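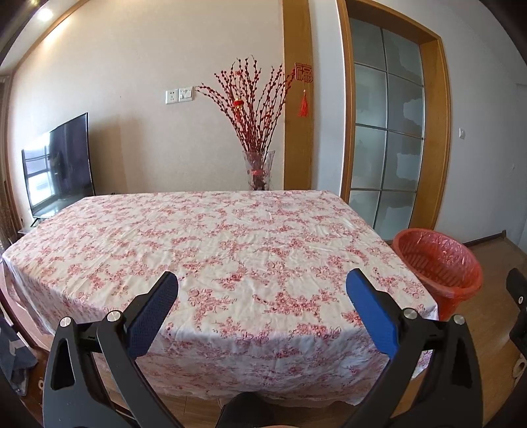
A table with a flowered cloth.

Players and singers wanted - Closto live band, plus two for the record

2022-07-05
By Haruto Hattori
14 shares | 3 comments

Quick one, we need people and we need them soon. Closto is putting together a live band for the new album and there are still gaps. Also looking for a couple of guests to finish the last tracks. Details below, please read all of it before you write, saves me answering the same email over and over.

Who we are: Closto is me (synths, piano, production) and Jhonatan Giraldo (drums, field recordings, most of the good ideas). Two EPs out on Bromard, both mostly instrumental, slow electronic stuff with a lot of real percussion in it. First full length is called Mirzaei. Recording started in April. Nearly done, mixing hasn't started.

What we need for the live band:

Bass player. Electric, synth bass a plus but not a must. You should be fine sitting on one note for a very long time. If you need a solo this will make you sad.

Second percussionist. Hand drums, shakers, pads, whatever you've got. Jhonatan plays kit and can't be in two places. Must be OK with a click in your ear. Some of the songs are in seven, one of them switches halfway and the switch is not where you'd think.

Singer who can also play something. Keys, guitar, flute, we're open. Vocals are mostly wordless, long held notes, some doubling of the synth lines. Low voice prefered but send anyway if you're high.

What we need for the record:

Cello or viola, two tracks. Parts are written out, you'll get them as PDF. One can be done remotely if you have a decent mic and a quiet room. The other we want to do live in the room with the piano.

Brass, one track, one long chord that builds. Trombone or flugelhorn. An afternoon at most. 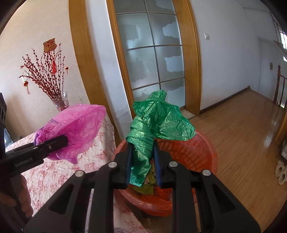 Rehearsals are at Wolex, our room, ground floor, easy load in. Evenings, twice a week to begin with, then a full block right before the shows. There's a drum kit, a bass amp, PA and an upright piano that gets tuned when we remember. Bring your own cymbals if you're picky. Parking out back after office hours. The bus stops close by but the last one is early, so ask about rides if you need one, somebody is usually driving.

Shows: 14 dates in the fall, mostly small rooms, capacity around 200. Longest drive is a bad one, I won't lie. We travel in one van, shared rooms, proper dinner every night. Dates are held but not all signed yet - I'll send the list to anyone we invite to play. You need to be free for the whole run. We can't do subs this time, the set is too tied together.

Money: rehearsals are paid a flat fee per session, shows are paid per show, same rate for everyone on stage including the two of us. Travel, beds and food covered. Guests on the record get a session fee up front, plus credit, plus a small share on the track they play on. All of it in writing before you play a note. If you're in the union tell us and we'll do the paperwork that way.

Experience: don't care much about your CV. We'd like you to have played some shows in front of people and to own headphones. Reading music helps for the strings, everybody else can learn by ear. Under 18 we can't take, the venues won't have it.

How to apply:

Send one email with 3 things. Your name and what you play. A link to something you've recorded, phone recording is fine, no more than a few minutes please. And which evenings you can't do. Put your instrument in the subject line. No attachments, last time the inbox filled up and we lost half of them.

If you want to try out with our music, ask for reference 579 and you'll get a rough mix with your part muted. Play over it any way you like. Please don't pass it around, Bromard would like the album to come out before it's everywhere.

We listen to everything, both of us. Tryouts are short, half an hour in the room, we play two songs together and then talk a bit. Travel to tryouts isn't covered, sorry, if you're far off tell us and we'll do a first call by video.

No fixed deadline, we stop when the spots are full. Bass is the most urgent by a mile. If you applied for the last tour and didnt hear back, try again, that one was a mess and it was on me.

Questions about drums and percussion go to Jhonatan, all the rest to me. Same address, just put the name on top.

- Haruto

14 shares | 3 comments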